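Progress report to Sitex, second period
Project: Batista, teaching arm tasks by demonstration

Work this period moved from hand guiding to remote control. In the first period the operator held the arm and pushed it through each motion. That was quick to learn, but the operator's body kept getting in the view of the wrist camera. We now drive the arm from the Zaltis control station, and the operator stays out of the work area.

We recorded 163 demonstrations between March and June, spread over 16 short tasks. Of these, six tasks use a corded desk telephone on a round table. The phone was chosen at the proposal stage for its coiled cord, which takes a new shape after each attempt and is hard to script by hand. Total recordings since the start of the project now stand at 955, counting the hand-guided ones.

Two problems cost us time. Delay on the control link made operators overshoot small targets, and we lowered the top speed of the arm until the link was replaced. Labeling also fell behind. The Prillamico tool we use to trim recordings did not keep the gripper signal lined up with the video, and one batch had to be redone by hand.

Spending is in line with the plan. The request to move part of the travel budget to operator hours is attached separately.

Wrist camera views, both with the round wooden table and a coiled black cord:
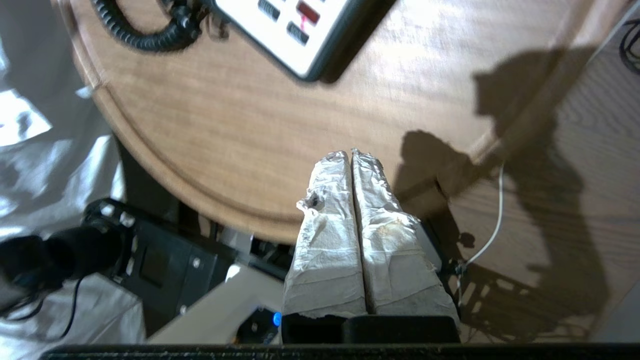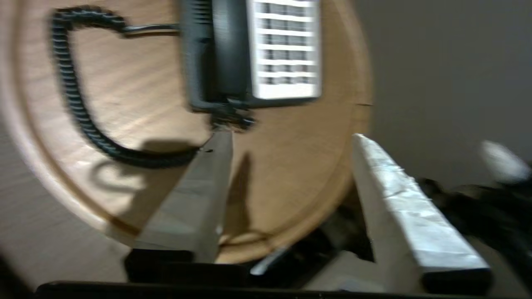
Will the hand-guided recordings still be used for training?
They will be kept for the arm motion only. The video from those sessions will be left out, and tasks that depend on it will be recorded again by remote control in the next period.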